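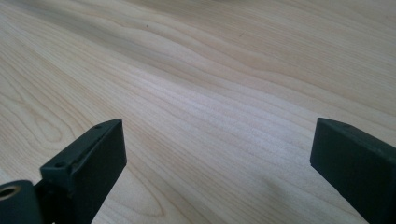
The Louro's open fingers over a pale wood surface, as its own camera sees them.

Louro hand-held gripper
For recording demonstrations without a robot in the room
Made by Gellamitz. Item 3535.

Hi, I'm Dorottya Vida, and I designed most of the Louro (the finger geometry, the handle, the bits you'll end up swearing at if I got them wrong). Our sales page used to be a table of specs and a phone number, and people kept writing in with the same questions, so I've put it all in one place and written it the way I'd tell you over the bench.

What it is
The Louro is a gripper you hold in your hand. You squeeze the trigger, the two fingers close, and a camera mounted on the body looks out over them and records whatever you're doing. You pick up the cup, fold the cloth, put the lid on the jar. Later on those recordings become training examples for a policy that runs on an arm with the same fingers bolted to it. If you've ever tried to collect a few hundred examples by teleoperating a full arm, you know how slow your own hands start to feel. With the Louro you can walk over to a kitchen, do the job, and walk to the next kitchen!

We built the first ones for ourselves, when we were stuck with a single arm and three people who all wanted it on the same afternoon. My colleague Afonso Mota made the handle out of a cordless drill grip and a lot of tape. It worked well enough that we threw the arm schedule away for a month.

The fingers
Both fingers are a very dark green, so dark that most people unpack them and call them black. The finish is matte on purpose. Our earliest set was shiny, and every desk lamp left a bright streak that wandered across the recording as you moved. Matte fixed most of that. Tables can still give you a soft sheen, of course, and I wouldn't worry about it - your robot is going to meet tables with a sheen too.

They're plain blocks with flat faces. I get asked for curved ones a lot, and you can have them (see Options), but start with the flat pair. You'll learn where the tips are in an hour or so, and flat faces are much easier to match on the arm side.

The screw holes on the faces are for pads and covers. Use the short screws from the bag, the ones with the flat heads. Long screws will poke through, catch on fabric, and ruin your day of towel folding. Ask me how many towels.

The trigger and the travel
The fingers open wide enough for a soup can held sideways, with some room left over. The trigger is direct, with no motor anywhere, so you feel what you're gripping. I think that's the best thing about it. People grip a raw egg differently from a hammer and they do it without thinking, and the encoder in the handle logs the opening the whole time.

There's a spring that returns the fingers to open. It comes set fairly light. If you have big hands or you're doing heavy objects, turn the collar two clicks and try again before you write to me about sore thumbs.

The camera view
You'll want both fingertips in view for the whole recording, and the mount is pinned so you can't aim it wrong unless you really try. How much of each finger shows depends on the bracket. Some customers like to see a lot of finger and some like just the tips. Pick one and stick with it for the entire set, please. Idalina Meireles, who looks after our recording software, once spent a week chasing a strange dip in performance, and the cause was a bracket swapped halfway through a collection. She has since painted a stripe on the one she likes.

The software is called Favollow. It comes with the tool and runs on a normal laptop. It starts and stops recordings from a button under your index finger, drops each one in a folder, and lets you throw out the bad takes from the keyboard. That last part matters more than you'd guess. Throw them out right after you've made them, while you still remember that you bumped the table.

How I'd run a first session
Pick one job. Something dull, like moving a sponge from the counter to a tray. Do 200 takes of it over a day or two, and change the starting spot every time, including spots that feel a bit silly. Start some takes with the fingers wide open and nothing between them, a little above the surface, and then go find the object. A policy that has only seen the last inch of a grasp has no idea how to get there.

Keep the bare table in your set as well. I record short stretches over plain surfaces at the start of each session - wood, laminate, a tea towel, whatever's there - and use them to check exposure and focus. Wood grain is lovely for this. It has fine lines going off into the distance, so if the focus has slipped you spot it at once, and it gives the tracker plenty to hold on to. White glossy counters are the hard case. Put down a placemat.

Move at a normal pace. New people tend to creep, as if they were carrying soup up a staircase, and then the robot creeps too. Our tester Ilídio Rocha is our fastest recorder and his takes are still some of the cleanest we have (he does the dishes at the office as well, so he gets a lot of practice).

Take breaks. The tool weighs 335 grams with the camera on, and you won't notice that for the first hour.

In the box
Louro body with trigger and handle
One pair of flat fingers, fitted
Camera and standard bracket
Cable with right-angle plug
Bag of short screws and a hex key
Two sets of stick-on grip pads
Favollow license for one laptop

The hard case is separate. I'd get it if you're going to be carrying the thing on trains.

Options
Curved fingers. For bottles and handles. They need the matching pair on your arm, so order them together.
Wide bracket. Shows more of the surroundings and a bit less detail at the tips.
Zevero arm adapter. A plate that puts the same fingers and the same camera position on our Zevero arm. For other arms, send us the flange drawing and we'll tell you if we've cut one already.
Spare fingers. Get a pair. They wear at the tips, and you'd rather swap on a quiet morning.

Looking after it
Wipe the fingers with a damp cloth. No solvents, they leave the plastic blotchy. Once a week or so, work the trigger slowly and feel for grit around the pivots. If it feels rough, blow it out with canned air and leave the oil in the drawer. Oil catches crumbs, and after a day of kitchen recordings there will be crumbs.

If one finger starts to close ahead of the other, stop and write to us. It's nearly always a loose link screw and it takes five minutes, but recordings made with a lopsided grip are a pain to sort out later.

A few questions I get
Can left-handed people use it? Yes, the handle is symmetrical. I'm left-handed myself. The index button can be moved to the other side with the hex key.

Can I use two at once? You can, and it's fun! Favollow will record 2 tools together on one laptop as long as each has its own port. Start with one, though. Two-handed takes are harder to do consistently, and you'll toss a lot of them.

Do I need markers in the room? No. A surface with a bit of pattern helps, see above about placemats.

Can I print my own fingers? Sure, and we'll send you the files. Print in something dark and dull, check that both come out the same length, and weigh them if you can. Please don't send me takes made with sparkly filament again, you know who you are.

Ordering
Orders and quotes go through Madalena Veloso, who also knows the shipping dates far better than I do. Tell her which arm you have and whether you want the curved fingers, and she'll put the right bag of parts together. Schools and small labs should mention it, there's a lower price. The next batch of bodies is due in September, and spare fingers and brackets are on the shelf now.

Page last updated 30 May 2021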